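I've been meaning to write about my grandmother's soup since before the holidays, and every time I sat down to do it I ended up making the soup instead, so maybe that tells you how it's going over here. It's a winter soup, thick and orange and a little sweet, and she never once wrote it down. What I have is a phone call with my aunt Ileana, who talked for most of an hour and spent a good part of it on her neighbor's fence.

The bones of it are simple. You cook 2 onions in more butter than feels right, very slowly, until they slump (Ileana says "until they give up," and I can't improve on that). Then come 600 grams of sweet potato, cut small, and enough water to cover. My grandmother used squash when she had it, and when we lived in Sernstead she had it a lot, thanks to a man named Nelu Vlad down the road who grew far too many and left them on people's steps!
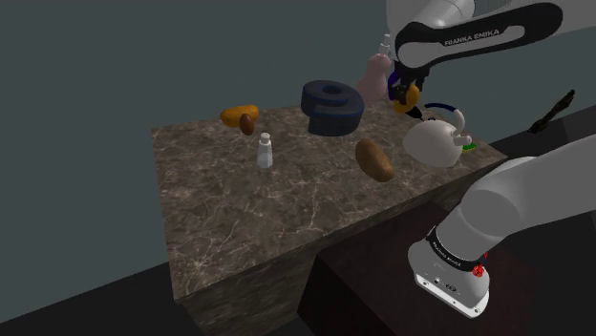

*Stone countertop, something orange, and the salt within reach.*

Salt is where Ileana and I disagree. She puts it all in with the onions, and I like to add mine at the end, a pinch at a time, tasting as I go and burning my tongue every time. I've tried it her way twice now and I'll admit the onions were better. The soup was saltier than I wanted, though, and I'm not ready to tell her either of those things.

We ate it last night with the heel of a rye loaf and there's one bowl left in the fridge, which I've hidden behind the pickles. If your family made something like this, please write and tell me what went in it, especially if there was caraway. I have a feeling there was caraway.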